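Speaker notes: two arms, one table, my garage
(Saturday, the after-lunch slot, bring the adapter!)

Okay, hi everybody. I'm Zuleica Holanda, I build stuff in the Ledton shop two nights a week and in my garage the rest of the time. Ask who else has a half-built robot at home. Wait for the hands.

The plan is a two-arm bench that can put a small gear train together. I call it Prurkon. Before I let it near real parts I run everything in simulation, and I've done 2814 runs so far (my laptop fan would like a word). Next three slides are from the sim. Let people look before I start talking.
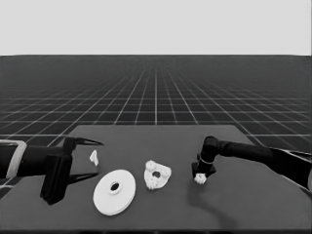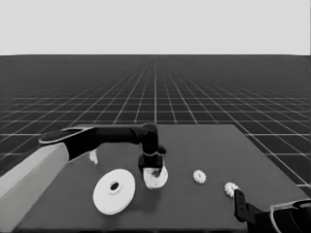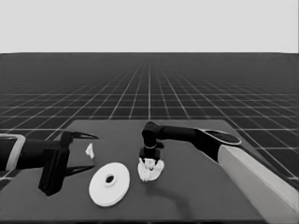 3 min read

Right, so all three have two black arms, white parts and a plain gray table. Point at the big disc with the hole in the middle, it's on every slide. On the first and third slides the left gripper is wide open with nothing in it. I love those long pointy fingers, but they're a pain to line up on anything small!

Second slide, point out the two little gears lying flat on the right. Teeth are what eat my time. I spent most of October on the mesh step alone, and Kazue Onishi finally talked me into slowing the wrist way down for the last bit. Big help, thank you Kazue if you're here.

Money question always comes up, so: up to 600 dollars for the frame and motors, if you're patient and buy used. Skip the Fonseca story unless we're running early.

Then the controller part. Open the laptop, show the config file, scroll to line 493, that's the grip force. Explain why I keep it low. Drink some water.

Questions. If it goes quiet, ask Yolanda Marchetti about her belt drive.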